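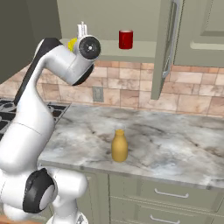
Denise Rowbotham said she would second the motion, but only if the bit about Holroyd came out. She had sat through two hours of it with her coat on.

"Which bit?" said Martin.

"The bit where we call him a liar. He is one, but his sister works in my office and I have to eat lunch with her."

The branch met in the upstairs room at the Bedbridge Labour Club, and there were fewer people than there had been in August. In August the council had said it would close the women's refuge on Clovness Road, and 600 people had marched down to the town hall in the rain. Martin had carried one end of the banner. Now the decision had been put back until the new year and the marchers had gone home to wait.

He crossed out the sentence and read the motion again. It asked the council to find 4000 pounds to keep the night staff on until spring. It asked Councillor Holroyd to meet the women who lived there.

"He won't meet them," said a man by the radiator. "He wouldn't meet the bus drivers."

"Then we ask him twice," said Denise.

They voted. The man by the radiator abstained, as he did on most things, and asked for it to be minuted. Martin wrote it down.

Afterwards he walked with Denise as far as Skekbridge, where her bus stopped. She asked if he had ever been inside the refuge. He said he hadn't.

"I had 70 nights there," she said. "They let you have 90 but I got a flat." She looked up the road for the bus. "There was a woman called Pat on nights. If you couldn't sleep she'd put the kettle on and do the crossword out loud. She was terrible at it."

"You could have told them that upstairs."

"I could," said Denise. "I didn't want to."

The bus came. She found her pass and got on, and he saw her go to a seat near the back. He walked home along the canal with the motion folded in his pocket. In the morning he typed it up, left out Holroyd's name in the second paragraph, and took it to the town hall himself.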